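**Vero season 3 – anybody else watching?**

**gravelroad_pete**

Ok so the outdoor channel finally put up the schedule. Vero is back in May, season 3, and the first episode is the country music one. Yichen Yu goes home to Grirnstead and shoots clays with her dad and her old bass player. Guitars and shotguns basically. Im in. 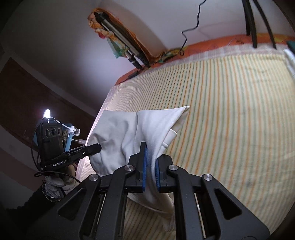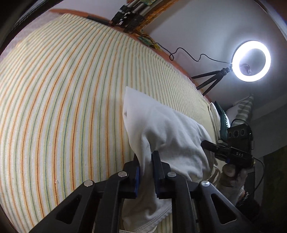

What time does it air? Eight in the evening eastern, with a repeat at 11 the next morning.

Anyway. Last season was hit or miss for me, the duck episode was great, the studio stuff dragged. Thoughts?

**tinroof_mags**

Season 2 duck episode is the only one I kept on the DVR. Rest got deleted. Too much talking on porches.

Yichen can really shoot tho. Saw her at the Zinville charity shoot, she broke 70 before lunch and then played a full set that night. Didn't look tired either. I was tired just standing there

**hollis_b**

Porch talking is the best part?? If I want just shooting I'll go to the club. She's the one guest they ever had who talked about hunting and songwriting like they belong in the same day. The story about writing "Low Water" in a duck blind – come on

**tinroof_mags**

she's told that story on every show she's ever been on

**hollis_b**

ok fair. still good

**quailwagon**

Not watching. Sorry. Used to be a show about regular people and their dogs, now it's whoever has a record coming out. Watch, new album lands the same week. It's a commercial.

**gravelroad_pete**

Album is out already, came out in winter. So no

**quailwagon**

Then it's a commercial for the tour. Same thing.

**kettlecreek**

The tour isn't even big. Grirnstead hall holds 2,000 and she's only doing 5 dates. Nobody is getting rich off that

Also the dogs are back, it's in the preview. Her dad has two setters. So maybe give it ten minutes quailwagon

**quailwagon**

Setters huh. I'll give it ten minutes.

**tinroof_mags**

Question for anybody who knows guns better than me. In the preview she's got an over under with a real plain receiver, no engraving. Is that the Kang? My brother in law says yes but he says yes to everything

**kettlecreek**

Looks like the Kang field model to me. Stock shape is right. Could be wrong, preview is dark and they cut away every two seconds

**hollis_b**

It's a Kang. She said so in the spring newsletter. Her dad bought it used and she learned on it. Not a sponsor gun

**tinroof_mags**

Thank you. Will pass along to brother in law, he'll be unbearable

**quailwagon**

What do those go for now

**kettlecreek**

Used ones at our shop were going for almost 1,000 last I looked. New is a lot more. I wouldn't buy new, the wood on the older ones is nicer

**gravelroad_pete**

Disagree, I've handled both and the new triggers are way better. Wood doesnt break clays

**kettlecreek**

Trigger is a cheap fix. You can't fix ugly wood. We have had this argument before pete

**gravelroad_pete**

And I was right then too

**hollis_b**

back to the show please. Does anybody know if they play the whole song at the end or fade it out like last year? That drove me nuts. Thirty seconds and then a truck ad

**gravelroad_pete**

Preview page says "full acoustic performance" so hopefully all of it. Might be web only tho. I'll check tonite and post back

**tinroof_mags**

If it's web only I'm going to be mad, our internet out here can barely load this thread

**gravelroad_pete**

Checked. Full song is in the broadcast, right after the second round of clays. Web gets one extra tune. Set the DVR a few min long, they ran over last year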